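3.2 Collecting the folding examples

I'll start with the part of the project that ate most of our time, which was getting people to handle clothes in real bedrooms. Our earlier set, Laltport, was shot on a lab bench with a plain gray top, and the policy we trained on it did fine as long as you never moved it off that bench. So for Trarkesitz I wanted beds, with loud sheets and cables and whatever else happened to be lying there. Figure 3 gives you a feel for it: a houndstooth garment bunched up on an orange flowered bedspread, one hand-held gripper reaching into the fabric and a second one held in a gloved hand.
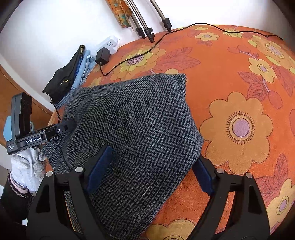

Bimla Pal

Figure 3. Handling a houndstooth garment on a patterned bedspread with two hand-held grippers.

I kept the instructions short on purpose. Each person got a pair of grippers, a few pieces of clothing and one sentence: fold it the way you'd fold it at home, then put it on the pile. I didn't tell anyone where to grab first. My worry was that if I did, we'd end up with 1,095 copies of my own folding habits (and I fold jackets badly, ask anyone in the group). What we got instead was a real spread. Some people pinched a sleeve and flipped it across, some squashed the whole thing flat before doing anything else, and one person rolled everything!

We count an episode from the first touch on the fabric to the moment both grippers let go. By that rule we recorded 2,769 episodes in 63 rooms, and most of them ran some 30 seconds. Thick fabric was the slow stuff.

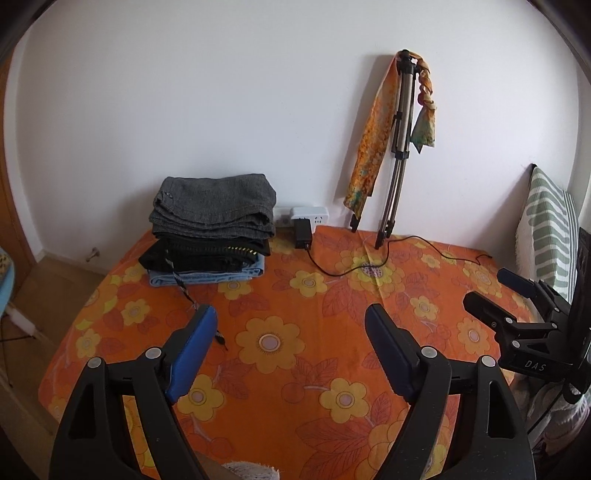
Zippers and drawstrings gave us more trouble than I'd planned for, because a finger pad can catch on a cord and drag the whole stack along with it. My first thought was to throw those episodes out. Then I watched a bunch of them again and saw how people got themselves loose, usually with a little backward wiggle, and I figured a robot could use that too. They stayed in, with a "snag" tag, so you can filter them if you'd like a cleaner set.

Labeling was done in Yadav, our in-house tool, in two passes. On the first pass I marked the start and end of each episode, and on the second a labmate marked every grasp and release without seeing my notes. Where we disagreed on the order of grasps we sat down and went through the clip together. The splits are made by room, so a bedspread that shows up in training never shows up in the test set. Section 3.3 covers how the gripper paths were lined up with the video.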